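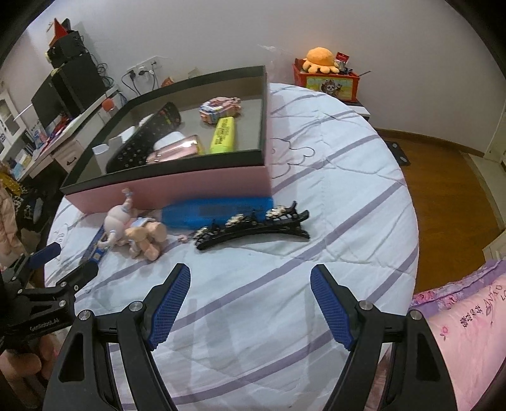
Cavar Folding Kneeler, reviewed after one Lent

The Cavar is a folding prayer kneeler for home use, sold flat with the hinges already fitted. We bought ours in March at full price and used it for morning and evening prayer through the season.

Construction
The frame is solid beech with two steel hinges and a locking bar. Width at the armrest is 594 mm, against 600 mm in the catalog. The shortfall has no effect in use, but check it if you plan to fit the kneeler into an alcove. The book ledge is set at a shallow angle and has a raised lip. A pocket breviary sits well on it. A full-size lectionary slides to the left unless held.

Padding
The knee pad is 30 mm foam under a vinyl cover. It was comfortable for the length of a rosary. During longer silent prayer the foam flattened and the board could be felt underneath. Millik sells a denser pad in the same size, attached with four snaps, and we would order it with the kneeler. The vinyl wipes clean and squeaks under wool trousers.

Folding
Folding takes one hand once the locking bar is free. The bar was stiff for the first two weeks and then loosened. Folded, the kneeler stands upright against a wall but tips easily on carpet.

Compared with the Borkowska
The Borkowska does not fold, weighs more and has a deeper ledge. It is the better choice for a parish side chapel or a room set aside for prayer. The Cavar suits an apartment, or a group that meets in different homes.

Load and warranty
The maker states a test of 3000 kneeling cycles and gives a two-year warranty on the hinges. The pad is not covered. Spare feet are available through Cendano, the distributor, and ours arrived on a Monday, in the wrong color.

Rating: 4 out of 5 with the Millik pad, 3 without.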